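Switched the bathroom over to hard water rules this month. Nakholm tests at the top of the scale and everything I wash ends up with a white film on it.

Rang the water office in Scanlon. They said the supply changed over in July and it will stay this way. A softener for the whole house was quoted at more than I paid for my car, so no.

Got a Rarnby shower filter instead, $57. The box says to change the cartridge every 60 days. I wrote the date on the side in marker.
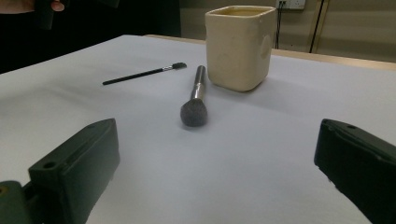
Soap is the other half of it. Bar soap leaves scum in this water and liquid soap leaves a lot less. I use liquid for hands, sink and anything with bristles. A dense, rounded makeup brush like the big dark gray one holds on to soap in the middle, so it gets two rinses, the second one in filtered water.

Kettle is next. White vinegar, 4 tablespoons, fill to the line, boil, leave it an hour. Rinse twice or your tea will taste of it – mine did.

Does anyone on the Fliment side of town have the same problem? Wondering if it's the whole supply or only our end.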